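Hi Ramiro,

Second progress note on the handling rules for the two-arm cells. You asked for fewer tables this time and more of what's been going on, so I'm mostly just going to talk. The full rule sheet is in the shared folder if you want the formal version.

Short answer first: the draft went from 12 pages to 5, both sites are using it, and I'm comfortable asking for the second part of the money in August as planned. There are two things I'd still like to fix before then and one I need your help with.

## Where the rules stand

When we started, Doltdale and Odgate each had their own way of doing things. Doltdale had a binder. Odgate had a whiteboard and a lot of shared memory, and to be fair to them it worked fine until they hired four new people. The draft you saw in the spring tried to keep everything from both, and it was way too long. Operators told me so, some of them in the margins.

So I cut it down to what a person needs at the table. Clear the surface before the arms are enabled. Only the parts named on the task card go on it. One arm works, the other parks up high with open space under it, and the two don't swap jobs until the working arm has let go and backed off. Hands stay outside the tape while either arm is live, and yes, that includes "just nudging it a little."

The parking rule got the most pushback. Odgate used to fold the spare arm all the way back between moves, which looks tidy but adds a long swing every time you need it again. Doltdale left it wherever it happened to stop. We settled on a parked pose over the table, fingers clear of everything, and I wrote the minimum clearance into the task card so it isn't up to whoever's on shift.
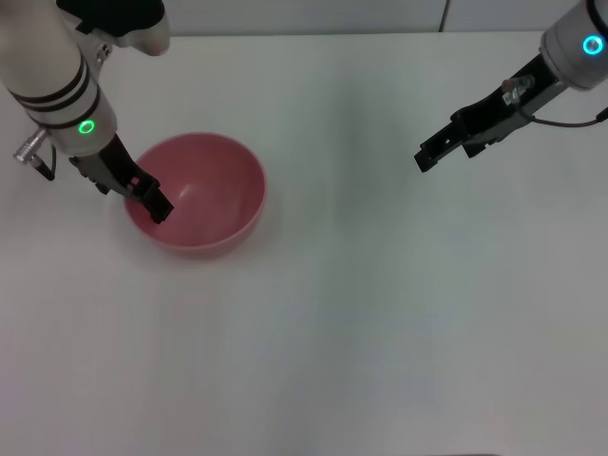
The other big piece is how we write down a failed attempt. Before, "failed" could mean the part slipped, the operator hit stop, the part was never there to begin with, or somebody got bored. I've split those up, and an operator stop now gets its own code with no blame attached. I care about that one a lot. If people think a stop counts against them they'll wait too long to press the button, and then the rule sheet is just paper.

## What we ran

We logged 975 attempts under the new rules across both sites. Of those, 107 had something wrong with the paperwork – missing task card number, wrong stop code, no initials. That's higher than I'd like. Most came from Odgate's first stretch with the new form, which had the stop codes on the back of the page. I moved them to the front and the complaints dried up, though I want another round of logs before I call it solved.

I also did a spot audit of 83 setups, walking over before a run and checking the table against the card. The usual miss was leftover stuff on the surface: tape rolls, a pen, once a sandwich wrapper. Second most common was cable slack. We didn't have a rule for cables at all in the first draft (my fault, I was thinking about the arms and not what hangs off them). There's one now. Before enabling, move each arm through its range by hand-guide and watch the loops. If a cable touches the table or catches on a joint, you re-dress it and start over.

I added a line about open containers too. Bowls and cups are awkward because people disagree about whether going in over the rim counts as contact with the part. It now does, from the moment the fingertips pass the rim, and the slower speed limit kicks in there. Doltdale grumbled about lost time. I told them we'd revisit it once there are enough logs to argue over.

## Money and schedule

We're a little under on travel and a little over on training hours, and the two nearly cancel out. Ghaffari has been patient about the late order for floor tape and light stands, and both sites are fully kitted now. Nothing else to flag there.

## Still open

Status lights. The rule sheet says check the light ring on each wrist before reaching in, but the two sites set up their colors differently, so right now it has to say "see local card." I hate that. Somebody who transfers from one site to the other could read a color wrong on day one. I'd like one color table for both, and I have a draft, but Odgate wants to keep theirs and they do have more cells to change over.

Refresher training is the other one. I've run the first session at both sites, and I'd planned to hand the next ones to the shift leads. They're willing. They need a proper trainer's sheet first, and I've only written half of it.

And the part where I need you: Orkolitz has asked if they can see the rules and maybe borrow them for their own tables. I'd love to say yes, partly because an outside shop would catch things we've gone blind to. But the agreement is vague on sharing before the final report. Could you find out whether a draft copy is okay, or whether they have to wait? They'd like to know before they set up their new line.

I'll send the revised form and the cable rule as soon as Doltdale has initialed them. If you want to come by and watch a run, mornings are better – the afternoon shift starts at 2:30 and it gets loud in there.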